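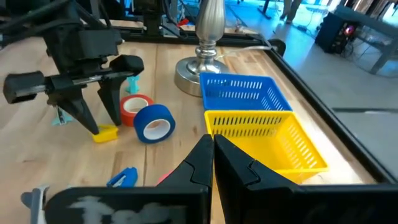
From: Kibet Mwakalinga
To: protero-users
Date: 2021-05-29
Subject: Re: [protero-users] how many demos before it's worth training?

Hi all,

Great question from Athumani, and a lucky one for me, as I've been living inside this exact problem since December. Quoting the main part so people don't have to dig:

> We have the two arms up and the leader handles working, and
> I can move things from the table into a basket by remote
> control without too much swearing. My plan was to record 600
> episodes in one go and then train. My colleague at Rarnard
> thinks that's a waste and that we should start with a handful.
> Who is right? Also, do you tidy the table between episodes or
> leave it messy? And is it OK if different people drive?
>
> Athumani

Your colleague is closer, I'd say! Our first sorting set at Drukby was 477 episodes, all recorded before we trained anything, and I would give a lot to have those afternoons back. I had a habit of pausing over each object for a second or so while I judged the height, and the policy learned the pause beautifully. It would glide out over a roll of tape and then just hang there. Sometimes it never came down at all. I could have found that out after a couple of dozen.

So now I record 19 (no magic in it, it's what fits between coffee and lunch), train overnight, and watch what the thing does in the morning. Then I record more of whatever it got wrong. It's so much more fun this way too. You come in wanting to know.

On the messy table: leave it messy, please! Our sorting table has two slotted baskets, a yellow one and a blue one, pushed up against each other, plus rolls of blue and red tape, a box cutter, a few small clamp-like bits and a lamp standing at the back. Only some of that is ever part of the task. When I recorded with a clean table and one object, the arm was lost as soon as I put a second roll down. With the clutter left in from the start it copes far better. I do move things between episodes, and I try to turn the rolls as well as slide them, so that it sees them at different angles. Careful with the cutter, obviously, and I never use it as a target.

The baskets touching each other is worth copying, by the way. We used to keep them well apart and the policy got very relaxed about where it let go. Push them together and you have to drive more carefully, and that care goes into the data.

Small flat things are the hard part. Tape rolls are easy because there's so much to get hold of, but anything lying flat on the wood wants the fingers open and nearly touching the table before you close. From the leader side you can't feel the table on our setup, so I watch the wrist view for the last bit of the way down. If you've been driving by looking across at the arms, try it with just the wrist view for an hour. It's horrible for ten minutes and then it clicks. You also find out very fast when the fingers are hiding the thing you're trying to grab, and if you can't see it in any of your views, the policy can't either.

Decide what the other arm does when it isn't busy, too. I let mine drift for weeks. Now I park it in the same general area every time, fingers closed, and it has stopped wandering into the working arm's way.

As for different drivers: yes, but talk first. We have 3 people who drive, and one of them picked up tape by the rim while the other two went around the outside. Both work fine. Mixed together they gave us a policy that went for something in between and squeezed air. We agreed on the outside grip, rerecorded the rim ones, and it was better the next morning. Speed doesn't seem to matter as much, as long as nobody is racing.

Bad episodes: if I fumble and recover, I keep it. Those recoveries are gold. If I fumble and knock a basket across the table, I throw it out and reset.

One thing I haven't sorted out is whether to record the trip back to the rest pose or stop at the release. I've been stopping just after the release, but then the arm dithers over the basket at the end. If anyone has tried it both ways on the same task I'd love to hear how it went.

Athumani, do post how your first batch goes, even if it's a mess. Especially if it hovers!

Kibet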